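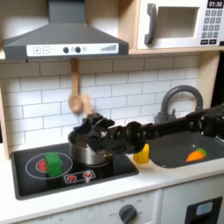 The play kitchen, with the small metal pot on the stovetop and a toy carrot in the sink.

Category: Family Services / Play Library

Play Kitchen Loans: Frequently Asked Questions

Prepared by Ailsa Carnegie, Fairweather Play Library
Updated December

Who may borrow a play kitchen?
Any household, child care provider, or preschool holding a current Fairweather membership may borrow one kitchen at a time. Members at the Brerkness branch should place requests through the front desk, as that branch does not take requests online.

How long is the loan period?
The standard loan is 48 days. One renewal is permitted if no other member has requested the item.

What comes with the kitchen?
Each kitchen is issued with a pot, an assortment of toy food, and a bag of blocks. The contents vary from set to set, and the packing card inside the lid of the storage box is the correct list for the set you receive. Please check the contents against the card before leaving the building.

Does the stove heat up?
No. The red burner and the buttons on the stovetop are for pretend use only. Nothing on the stovetop is wired, and no batteries are required.

Can the sink be filled with water?
We ask that it not be. The basin has no drain, and the faucet is decorative. Water that reaches the seam between the basin and the counter will cause the panel beneath to swell. Members who would like water play may borrow a Nalura water tray separately.

Are the blocks meant to be part of the kitchen?
Yes. Children often use a plain block as food, and a green cube may be served as spinach, soap, or cake in the course of one morning. Please return the blocks in their own bag.

What ages is it suitable for?
The full set is recommended for children age three and older. Smaller pieces should be removed when younger children are present. Staff can issue a reduced set on request.

How should the kitchen be cleaned before return?
Wipe the countertop, the stovetop, and the tile backsplash with a damp cloth and mild soap, then dry them. The grout lines hold crayon and should be wiped gently — abrasive pads will remove the finish. The metal pot may be washed by hand. Toy food should be wiped and left to air dry overnight before it is boxed.

What happens if a piece is lost?
Tell the desk when you return the set. There is a charge of $10 for the pot and no charge for a single item of toy food. Larger losses are referred to Jolanta Stępień, Collections Manager.

May we keep our own toys in the kitchen during the loan?
You may, but please remove them before return. Items left behind are held at the desk until the end of the following month.

How do we report damage?
Use form 124, available at either branch, and attach it to the storage box.

Shares: 10
Comments are closed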